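Unit 3: Desk Surfaces and Small-Item Storage
Course handout, Residential Organization
Instructor: Jabari Mussa
Revised Nov 19, 2022

3.1 Scope

This unit covers the home desk as a work surface and as a storage unit. Bring the measurement sheet from Unit 2. The Menzies worksheet is due at the next session and counts for 10 points.

3.2 Surface zones

A desktop is divided into three zones. The active zone is the area directly in front of the seated user and is kept clear between tasks. The reach zone holds items used every day. The perimeter zone, along the wall and at the two ends, holds items that stay put – lamps, boards, flat devices.

Tall items go in the perimeter zone. A lamp at one end and a board at the other leave the middle of the top available for paper. Stacking is acceptable where the lower item is flat and the upper item is small and light. Check vents and slots before stacking on any device.
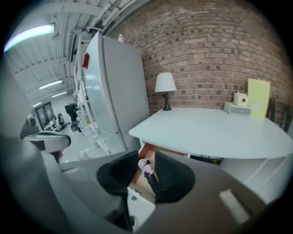

Fig. 3.1. White desk against a brick wall, with a lamp at the left end and a small box stacked on a flat device toward the right.

Note for Fig. 3.1: the board leans on the wall and is read as a perimeter item. Record the small white card near its lower corner as a separate item on the worksheet.

3.3 Small items

Small items are sorted before any container is chosen. Use the Kiltero method from Unit 1: group by use, then by size. An item under 5 cm goes in a divided drawer, never directly on the top. Drawer dividers should leave 3 mm of clearance on each side.

3.4 Exercise

Allow 30 minutes. Sketch your own desk from above and mark the zones. List every item in the active zone and assign each a new location. Where two locations are possible, choose the lower one and state the reach distance in cm.

Reading for next unit: Gravach, section on shelving loads.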